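Two Arms, Two Cups: Open Day at Skudis

Print | E-mail this article
Reading time: 2 min

The February open day at Skudis drew roughly 100 visitors to the Lodano building, most of them from packaging. The bench that held them longest ran a plain transfer task: a small dark part, one yellow-green paper cup, one gray, and a pair of arms with slotted fingers. Red and blue tape marks the white tabletop for reference.

Each cycle is allowed 40 seconds. Control software is by Zhong, and the arms return to the front of the table between attempts - a rule kept from earlier trials at Famport. Paper cups tip easily, so grip force is held low.

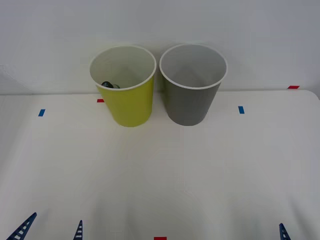 Tín Lục would have liked to see the same task run with the cups moved between cycles, and asked whether the 40 seconds included the return.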